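Projects > Tendine handover study > Progress reports > Third period

4 min read

Tendine handover study: report to the Chornovol fund, third period

Summary

Work on the shared worktable stopped in March after the hand failed to release on command while a person's fingers were under it. There was no injury beyond a red mark. We were down for most of the month. Trials have restarted at reduced grip force, and the second milestone will be late.

What we planned

The plan for the period was 800 supervised handovers of hand tools and tool cases between a person and the arm, with the person free to reach in whenever they liked. We completed 541. Of those, 119 were done after the restart and under the new limits. The two groups should not be pooled, and we have kept them apart in the data tables sent with this report.

The fault

During a case handover in the late morning, the operator had taken hold of the case and the controller issued the open command. The thumb and two fingers opened. The index finger stayed closed and kept pulling for a little over a second, with the operator's fingertips caught between it and the case lid. The operator pressed the stop, which cut power to the arm. The finger went slack when power was removed and the hand could be lifted clear.

The log shows that the open command reached the hand. The index finger's driver board had dropped into a hold state after a brief supply dip and did not report it. The controller polls the board for position only, so a finger that was holding looked the same as a finger that was late. We reproduced the fault on the bench four times by pulling the supply down while the finger was loaded.
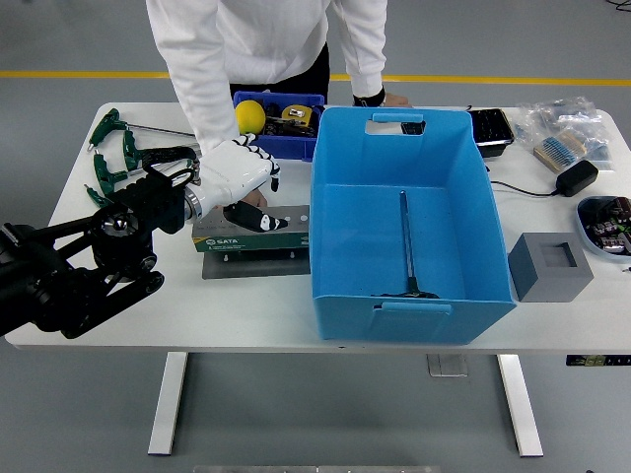
The supply dip came from the shared power lead. The arm and the hand were fed from the same unit, and a fast shoulder move drew enough current to pull the hand's voltage under its limit. The hand supplier, Cladodard, had listed a separate supply as recommended. We read that as optional when we built the station, and our risk assessment did not pick it up. That was our mistake.

What has been changed

The hand now has its own supply. The controller reads the state of each finger board 200 times a second, and any state other than normal stops the arm and opens all the fingers it can. Grip force is capped at half its earlier value until the second milestone is signed off. Heavy tools are out of the set for now, as the hand cannot hold them at that force.

Cladodard has supplied a firmware update that makes the board report a hold. It has been loaded on both of our hands. We have repeated the bench test with the update and the hold was reported each time.

We also changed the stop button. The old one was at the end of the table and the operator had to lean to reach it. There is now a foot switch as well.

Still open

The outside safety review by Trander has been booked but has not taken place. Until we have their report, one operator works at the table and a second person stands at the stop. This roughly doubles the staff time per trial.

We have not settled what the hand should do if it is holding something heavy over a person's hand when a fault occurs. Opening drops the object. Holding may trap fingers. At present we open, and keep the objects light.

Schedule and budget

We expect to finish the remaining handovers in June. The second milestone moves from April to July. The new supply and foot switch were paid for from the equipment line. The extra staff time will use up the contingency, and we ask the fund to agree to move unspent travel money to cover the Trander review.

Contact the Tendine project office | Copyright Tendine | Back to top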